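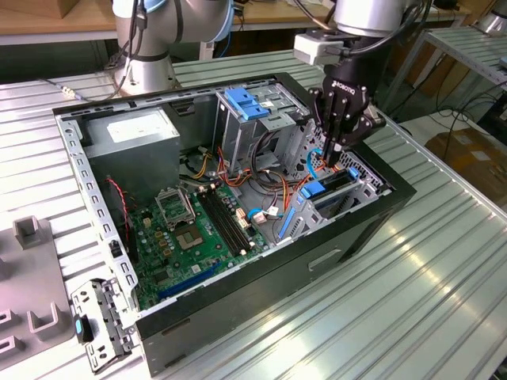 *Open desktop tower on the bench, side panel off.*

**FOR RELEASE: NOVEMBER**

**Ladeo picks up "Lomeo" for a second season, fan subtitles team joins the official crew**

LONDOSSIDE - Ladeo, the small animation label behind the canal racing series "Lomeo", is making a second season. Confirmed. Thirteen episodes, same director, same composer, mostly the same voice cast. Work on the storyboards has started and the first four are locked.

The first season ended with Gilbert's boat dead in the water at the Londosside lock and no word on who won. Season two picks up the same night. It covers the middle run of the manga, from the lock race through the winter trials. The rooftop chapter that was skipped last time is back in, as a full episode.

"We got letters about the rooftop chapter. A lot of letters," said series director Notburga Aigner. "It was cut for time and I didn't like cutting it. So it's episode 2. You don't have to write to me about it any more."

**What's new**

- Opening and ending themes are both new. The old opening comes back once, for one race, and we aren't saying which.
- Boats are hand drawn in close-ups this time. Wide shots of the races are still computer animated, with new water.
- Gilbert's rival from the final chapters appears early, in a small part. Manga readers will know who.
- Episodes run a little longer than before. No recap at the top.

**Fan subtitlers on the credits**

Kiều Mạch, who ran the fan site and subtitle group for "Lomeo" through its long gap, is now script editor for the English and Vietnamese versions. She started last month. The fan site stays up and stays hers, forums included. Ladeo has no plans to take it over and has asked for nothing to be removed.

"I had a glossary of boat terms that I kept for years, 800 entries, and the first thing they asked for was the glossary," Mạch said. "Some of the season one subtitles had the wrong word for the tiller in every episode. Every single one. That is getting fixed in the reissue too."

The reissue of season one comes out ahead of the new episodes. Corrected subtitles, cleaned up sound on the first three episodes, and the short that was only ever shown at the Londosside screening. Discs are limited to 3000 sets. Each has a 368-page book with storyboards, boat designs and Aigner's notes on the lock race. Book text is in English and German. People who bought the old set can get the book alone but only while the print run lasts, and you'll need the number off the inside of teh sleeve.

**Casting**

Gilbert and the lockkeeper are recast with the original actors. Sorry, not recast, returning. The part of the younger sister has a new voice, to be named with the trailer. The announcer from the race episodes is also back and has recorded a few lines already for the teaser.

**Dates**

Teaser goes up at 6 p.m. Londosside time on the Ladeo site, same day as this release. Full trailer in the spring. Broadcast dates are still being worked out with stations, please don't print the ones going round on the forums, they are wrong.

Orders for the reissue open with the trailer. No preorders before then from anybody, so if a shop is taking money for it now, let us know.

**Screening**

Episodes one and two of the new season will be shown together in Londosside before broadcast. Aigner and Mạch will both be there and will take questions after. Seats go to fan site members first, then general sale. Press seats on request, two per outlet, no recording during the episodes.

**For press**

Stills, character sheets and the long synopsis are available from the Ladeo press desk. Spoilers past episode four are under embargo until broadcast, and that includes the name of the second boat. Interviews with Aigner by phone, mornings are best. Mạch is availble for interviews in English or Vietnamese.

**About Ladeo**

Ladeo is an independent animation label based in Londosside. It produces series and shorts, and publishes the "Lomeo" art books.

###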